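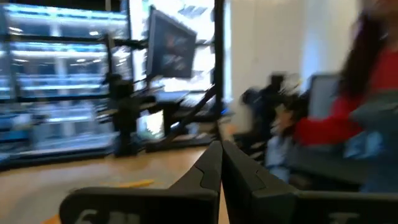 How tidy does my desk have to be before I sign up?
As messy as it is on a normal working day. Please don't clean up for us!

Call for participants: the Norndale Desk Study

We're looking for 80 people who work at a desk and are willing to let us take a good, long look at it. Home office, shared office, studio, a corner of the dining table, a workbench with a keyboard on it, all of it counts. If you sit down there most days and get things done, we'd love to have you.

The Norndale Desk Study is about where things end up. Pencils, keyboards, chargers, the notebook you swear you'll use, the monitor you keep nudging to get the window glare off it. We want to learn how people set up their work surfaces, what stays within arm's reach, what drifts to the back, and how all of that changes over a couple of weeks of regular use. The project is run out of the Hirkell workshop in Miltow, where we design and build shelving and desk fittings, and what we learn will go straight into how we lay out our next set of desks.

What you'd be doing

The study runs for 2 weeks in September. At the start you fill in a short questionnaire about your desk (size, what it's made of, which way it faces, what's mounted on it and what just sits there). After that, you spend a few minutes at the end of each working day on a desk diary. You write down what you used, what you moved, what you went hunting for and where it turned up. Full sentences are not required. "Pencil under keyboard again" is a perfectly good entry and we have received many like it.

Toward the end we'll ask 25 of you to come in for an afternoon session in Miltow. You'll get a bare desk, a shelf unit, a monitor arm and a big bin of everyday desk stuff, and you'll set it all up the way you like it while talking us through your choices. Our pilot group had a great time with this part and a few of them stayed well past the end!

Who can take part

Anyone 18 or older who uses a desk at least three days a week. You don't need fancy equipment. We have plenty of dual-monitor people already, so we'd especially like to hear from people who draw, sew, repair things or do paperwork by hand, from left-handers, and from anyone sharing one desk with somebody else.

What you get

Everyone who finishes the diary gets a gift card and a copy of the results. People who come to the afternoon session also get their travel covered, lunch from Toprak next door (the lentil soup is worth the trip), and a small pencil tray from the workshop.

How to sign up

Send us a note through the contact form on this site with the subject line "Desk Study." Tell us what kind of work you do, how many people use the desk, and whether you could get to Miltow for an afternoon. Sharing a desk? Each of you should send your own note.

We read sign-ups every Friday and reply to everyone, including people we can't fit in this time. Questions are welcome at the same address.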